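3.2 Small metal goods and the repair of toys

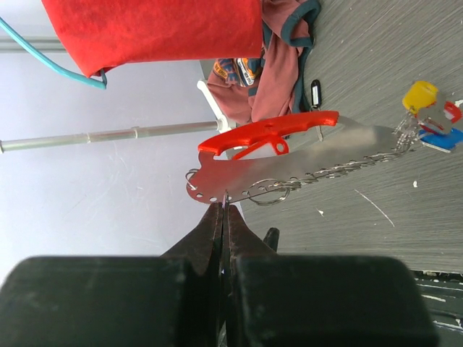
Households in Viststead were asked to keep a record of every object they mended, tried to mend or threw away over two winters. The diaries produced 2369 entries. Clothing and kitchen goods made up the largest groups, as in the earlier Murkeck survey, but toys and novelty items appeared more often than we had expected, and they were described at greater length.

Figure 2. A toy chainsaw in silver-coloured metal, with small linked rings along the lower edge of the blade.

Entries for toys differ from the rest in one respect. People seldom gave cost as a reason for mending them. A kettle was repaired if the part was cheaper than a new kettle, and most diarists wrote the two prices side by side. With toys the price was usually left out, and the entry dealt with who had owned the thing and where it was kept. Srisuk (Pornthip Srisuk, working notes, October) found the same pattern in her interviews in Cletia, where grandparents did most of the mending and often did it without being asked.

Material also mattered. Plastic toys were thrown away once a joint or clip had snapped, even when glue was in the house. Metal ones were put aside – in a drawer, a jar or a shed – and could wait there for years. Joined parts such as rings, chains and pins were thought easy to replace, and several diarists kept spare split rings from old key sets for this use. Ajayi calls such items 'held goods', and we keep the term here, although our diarists would more likely have said 'bits'.

Two households recorded no repairs to toys at all. Both had moved during the study and had cleared out their stored items beforehand. We have left their entries in the totals but not in the comparison of storage times, which relies on the diarist knowing when an object was first put away. Where that date was a guess, the entry was marked and treated separately in section 3.3.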